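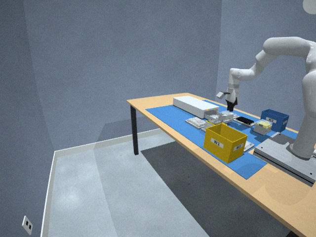
Jornum: autosave goes missing after leaving Otdale

Status: open, waiting on customer
Product: Jornum (PC), installed through the Hviid launcher
Category: saves and progress

Original report

Three times now I've left Otdale by the north gate, played on for most of an evening, quit properly from the menu, and come back the next day to find myself standing in Otdale again with the ferry quest undone. The saving icon spins every time. It tells me the game is saved. I no longer believe the icon.

I've read the pinned advice and will save you some typing. The drive isn't full. Files have been verified and came back clean. I'm not running mods. I reinstalled in August for a different fault and lost a weekend to it, so I'd rather not be told to do that again unless someone can say what it is meant to fix.

Reply from support

Thanks for the detail. Please turn off cloud saves in the Hviid launcher, start Jornum, load your latest slot and play past the north gate. Then quit to desktop and check the date on the newest file in the save folder. Please also unplug any controller that uses its own software, as we have had reports of odd behaviour with the Flusero pad.

Customer update, 19:40

I don't see how a controller eats a save file, but I unplugged the Flusero and used the keyboard, badly. Cloud saves off. Left by the north gate, did the ferry, quit.

The newest file in the folder is slot 177, and its time matches when I quit. So the game does write something. Loaded it again and the ferry was done. One good result doesn't prove much.

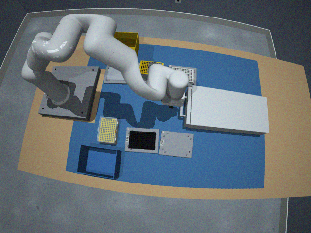

Then I plugged the Flusero back in and left the cloud off. Same again, slot loads fine, ferry still done. That rules out the pad as far as I'm concerned, and I'd suggest taking it off your standard reply.

Turned the cloud back on at 21:15. The launcher said "syncing" and then "up to date". Started the game and I was in Otdale. Slot 177 had gone from the folder and the newest file left was an older one. No warning, no box asking me which copy to keep.

Reply from support

That points to the cloud copy being treated as newer than your local one. Could you check that your system clock is set automatically, and tell us how many files are in the save folder? The limit for cloud storage is 1000 files per game.

Customer update, 22:05

Clock is automatic and correct. I'm nowhere near 1000 files, so unless the limit is something other than what you've written, that isn't it either.
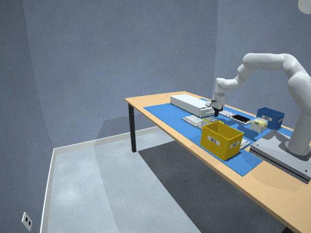 Robot arm over the blue mat, with the gripper near the right end of the long white instrument.

What I did notice: the launcher log has a line reading "conflict resolved, remote kept" at each sync, 6 of them in all. I was never asked about any conflict. Log attached.

Reply from support

Thank you, the log is useful and has gone to the Hviid launcher team. Until there is a fix, please keep cloud saves off and copy your save folder somewhere else before any launcher update. We can try to restore slot 177 from the server side if you confirm that you want this.

Customer update, 22:30

Yes, try it. I've made my own copy of what's left first. Please don't close this as solved on the strength of a workaround – the setting is on by default and other people will be losing files to it. I'll test again when there's a launcher version number to test against.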